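Tomwood T2 Dual-Arm Household Handling Unit

Category: Mobile manipulation / Domestic and light shop-floor
Availability: On request, through Curkico

Overview

The Tomwood T2 is a two-arm unit for picking up, sorting and folding soft goods. It is sold to test kitchens, laundries, care homes and research groups that want to find out which chores can be handed over to a machine today. It is not sold as a replacement for household staff.

What it does at present

Clearing single garments from a sofa, bed or table into a bin. Sorting by color into up to three bins. Folding towels and pillowcases that have been placed flat. Carrying a closed bin across a level floor.

What it does with supervision

Shirts, jerseys and other garments with sleeves. The unit must first find two usable edges, and on a crumpled garment these are often hidden under a fold. Expect repeated grasps. An operator can mark an edge on the tablet – the arms then resume from that point.

What it does not do

Buttons, zippers, fitted sheets, socks in pairs, and anything knotted. Glassware is excluded under the service terms.

Shop-floor use

Bisgaard has run a T2 in its returns department since September, on unpacking and bin transfer. Steinar Holst, who manages the line, rates it as useful on towels and slow on everything else. A trained person still finishes a mixed bin well ahead of the machine. The unit earns its place on the late shift, where bins would otherwise wait until morning.

Setup

Allow 20 minutes for the first calibration and nine for each one after that. Lighting should be even. Loose rugs should be taken up. Ultex finger pads are a wear part and are supplied in packs of 20.

Garment handling on soft surfaces

Seat cushions give way under the fingertips, so contact force is set lower than for a table. Approach is from both sides, fingers open.
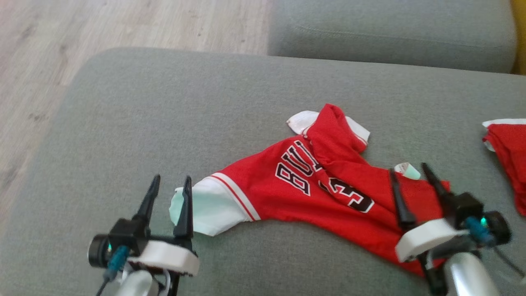
Can the T2 be left to do the laundry on its own?
Flat items such as towels can be left to it once they are laid out, but clothing with sleeves still needs an operator within reach of the tablet.

Support

Software updates are included for three years. Training is given on site by Þórey Kárason or Soledad Cárdenas and takes over three hours, depending on the number of operators. Grasp settings for new fabrics can be requested from Hjalti Þorgeirsson – send a sample of the fabric with the order number. Spare pads and bins ship separately from the main unit.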